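An Afternoon at the Tronby Open Day

I've been meaning to write this up since January, and now the kettle's on and the house is quiet, so I'm finally doing it.

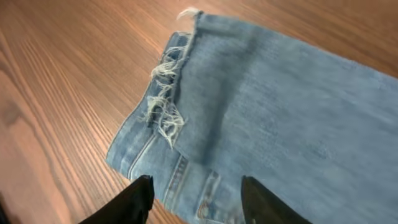
Getting there (and nearly not)

Tronby is tucked behind the old bus depot, and I drove past it twice before spotting the sign. If you go, ignore your sat nav and follow the smell of the bakery. My visitor badge was number 472, which made me feel I'd missed all the good biscuits, but there were plenty left, including those thin ginger ones I can never stop eating.

The denim table

I know most of you come here for the mending, so I'll go straight to the part I went for! The textile people had a robot working over a jeans leg, pale blue and nicely worn, with a raw end all frayed into white threads. It was laid flat on a wooden table, and I had a lovely view of the two black fingers hovering either side of the tan topstitching. I could have been looking at my own sewing table, if I ever tidied it.

Ida Ehlers was running the demonstration and she was very patient with me. I asked why they'd picked old jeans (I suppose I'd expected something neat, like a box) and she told me cloth is much harder than boxes, as it never lies the same way two times running. Well, anyone who has tried to fold a fitted sheet could have told them that. She also let me have a good long feel of a spare pair of fingers, which were lighter than I'd imagined.

The talk upstairs

Jalen Strickland gave a talk at 2 o'clock about a sorting project called Rondix, which is meant to help with second-hand clothes. I'll admit I lost the thread for a bit in the middle, but I liked him enormously, and he stayed behind to answer everybody's questions, even the chap who wanted to know if it could do his ironing.

I came home with a tote bag, a leaflet I still haven't read and a great urge to finish the patchwork cushion I started last spring. I've got the denim cut out for it now, so photos of that next time.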